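Pruvel Match Ball, size 5. Thermal bonded, 20 panels, textured outer. Same ball the Sidwood league plays with, men's and women's sides. Holds air well, we top ours up before kickoff and thats it.

Sold single or in a net of ten. Nets ship from Briver, singles from the shop. 572 in stock for August, more coming before the season starts. 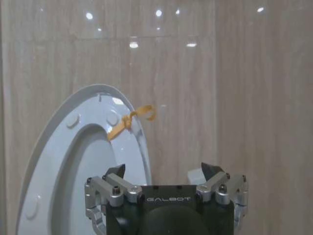
Page last changed: August, 4:40 pm

Club orders: send crest art to Kathleen Hennessy before you pay. One color print is free, two colors extra. No print on the valve panel. Item no. 1346.

Not for turf with sand infill, get the Pruvel Trainer for that. Tougher cover, a bit heavier off the foot. Keepers complain, strikers dont.

Returns ok if not inflated. Pump and needles sold seperately.

Sign up for restock emails and preseason deals. Unsubscribe any time.

Contact | Shipping | © Hervieu Soccer Supply | Back to top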